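Screening room check before the Sunday showing – short film program "Waaka"
Room: Ollivell, small hall
Filled in by: Nicanor Calvo

1. Emergency exits free – OK. The left door closes slowly, please push it by hand.
2. Exit signs lit during the film – OK. One is a little weak, I wrote it in the book.
3. Seats, 40 pieces – OK, except 2 in the last row with loose armrest. I put tape over them, do not sell these places.
4. Stairs lights – OK.
5. Projector lamp – 515 hours on the counter. Still good for the whole program.
6. Projector fan and filter – filter cleaned. The fan makes more noise than in March, but the air comes out normally.
7. Cables on the floor – NOT OK at first, the speaker cable crossed the aisle. Now it goes along the wall. Checked again, OK.
8. Film files – all open and play to the end. "Gurilen" has the subtitles in a separate file, you must choose it in the menu. "Forance" starts very loud, lower the sound before the first minute.
9. Warning for flashing light – missing on the door. "Forance" has a long part with flashes, so the paper must hang there before the public comes in.
10. Fire extinguisher – number 3573, seal is complete, pressure in green.
11. Waste bins – to be emptied before the doors open and also between the two parts of the program. 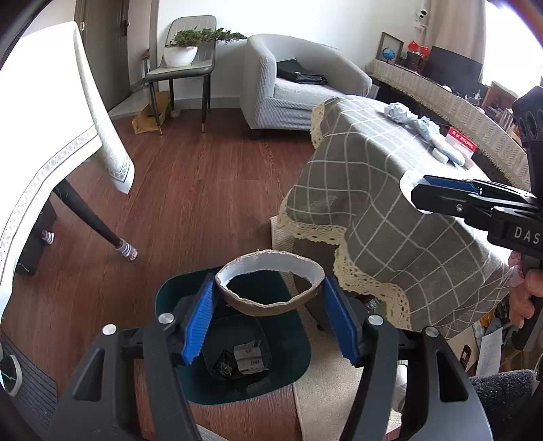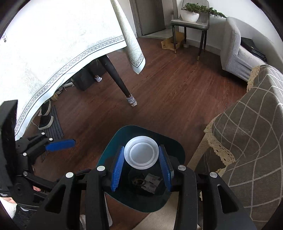

Comments after the check:
Ollivell desk wrote back that the flash warning should also be read aloud before "Forance" begins, as many people come in late and pass the door without reading. They ask too if the children's ticket is still valid for this film. I will answer when I have seen the age rating again.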